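Cimero Bench Pair

The Cimero Bench Pair is a two-armed tabletop robot kit sold by Irnix, a small firm in Vurnport that started out mending sewing machines. It's aimed at colleges, clubs and the sort of person who clears out a spare room in order to teach a machine to do the laundry. I'm that sort of person, and I've had the use of one since August, so I've ended up writing most of this entry. Anything marked as opinion is mine. Anything that isn't marked is probably mine too, sorry!

Background

Irnix had been selling a single arm for a while before the Pair came along. The single arm was fine for stacking blocks and pressing buttons, but cloth beat it every time, and customers kept writing in to say so. Keith Halliday, who designed the first version, told a club evening in Vurnport that he'd tried to get one arm to put a shirt on a hanger for a whole winter and had come away with a lot of respect for people who work in shops. The Pair was his answer. Two of the same arm, one shared rail, one lead to the computer.

The name Cimero doesn't mean anything, as far as I can find out. Older leaflets spell it with two m's (I have one pinned up by the kettle).

What you get

The kit comes in two boxes, and the heavy one is the rail. You get the two arms, their grippers, mounting plates, control boards, cables and a bag of screws with plenty of spares in it. You don't get a table, walls or a computer. Irnix will sell you the clothes set separately, and that's the bit most people ask me about: a little wooden rack, wire hangers and a bundle of small garments, mostly tank tops in plain colours. You can use your own clothes, of course, but the small ones suit the reach of the arms far better than a grown-up's jumper does.

Putting it together took me three evenings, one of which was spent looking for a hex key I was already holding. The rail goes along the front edge of the table and the arms bolt to it on their plates, so they both work from the same side and reach in towards the middle. I'd tie the cables down early. They follow each arm all the way up to the gripper, and a slack one will find something to catch on.

The hanging task

Hanging clothes is the job everybody tries first, and it's the one the Pair is usually judged on. Garments start in a basket or on the table and are meant to finish on the rack. You teach it by guiding the arms through the job over and over, then setting the software loose on what you've recorded. The handbook suggests 100 goes before you expect anything sensible. I'd do more if you can stand it, and I'd do them with the clothes landing in a different muddle each time, as a robot that has only ever met a tidy vest is no help to anyone.

Straps are harder than sleeves. They twist, they lie flat against the table and they're narrow enough for the fingers to close on nothing at all. Wire hangers bring their own bother, because they swing and tip when touched, and a T-shirt can be half on a hanger and half in a heap on the rack's base, which my scoring sheet puts down as a half mark.
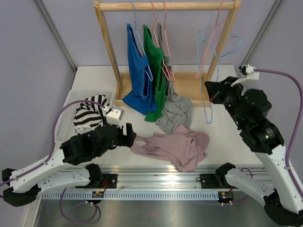 Running it day to day

Noise is low, a sort of polite whirring, and I can have the radio on over it. I run mine for an hour or so after tea and it's never complained. Irnix says the joints want checking after 4000 cycles, and the software keeps the tally for you. Spare gripper fingers come in packs of 16, far more than I can imagine needing, though my neighbour at the club has got through a fair few by letting hers bump the table.

The software is the weak spot. It's perfectly usable once it's going, but the set-up screens ask you things in an odd order, and if you name the left arm as the right one it will cheerfully believe you until something gets knocked over. Updates tend to arrive on a Friday, so I leave them until after the weekend.

Compared with the Donnelly kit

The only other kit I've used for long is the Donnelly, and people do ask. The Donnelly is quicker out of the box and its handbook is miles better, with proper drawings. It's stiffer on cloth, though, and each arm has its own stand, so you spend a lot of time measuring the gap between them after somebody has leaned on the table. With the Pair, the rail settles that for you. For blocks and cups I'd pick the Donnelly. For anything that flops, I'd have the Cimero again.

Support and repairs

Irnix mends everything in Vurnport and will post parts out to you if you'd sooner do it yourself. I've had one board replaced. It took up to a fortnight according to the website and rather less in practice, and it came with a handwritten note about which way round the plug goes.

See also

Irnix
Donnelly tabletop kit
Cloth handling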